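4.2 Bimanual kitchen tasks

The second part of the evaluation concerned the Zundmont two-arm kit, supplied by Dumine as a boxed set with printed housings, servo joints, and fabric-covered grippers. The kit is sold for desktop use, and its manual assumes a clear bench and even lighting. We instead placed it in a furnished living room at the Ellamgate site, where daylight enters through curtains and varies over the course of a session. Object handling was divided into single-arm and two-arm tasks. The latter group included holding a bottle in one gripper while the other worked with a spoon at an open jar, as in Figure 3.

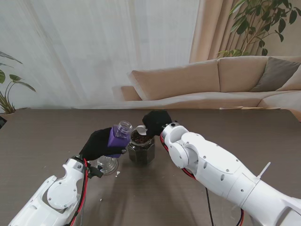 Figure 3. Two-arm task on the tabletop: bottle in the left gripper, spoon in the right.

Control policies were trained with the Sung software package that ships with the kit. The training set consisted of 200 demonstrations, all recorded by teleoperation in March. No changes were made to the factory gripper settings, and the fabric covers were replaced once, after 142 trials, when the stitching on one finger began to open. The supplier provided the replacement covers under the standard warranty.

The full evaluation comprised 1,764 trials. A trial was counted as complete only if both objects were still held at the end and neither arm had stopped on a torque limit. Spoon tasks were the most sensitive to calibration. A small offset at the wrist moved the bowl of the spoon enough to strike the rim of a jar, and the operator was therefore required to repeat the calibration routine after every 25 trials. The routine is described clearly in the manual, but it must be started separately for each arm. Jaruwan Thammasiri prepared the calibration log, which is included in Appendix B together with the cable routing used for the wrist joints.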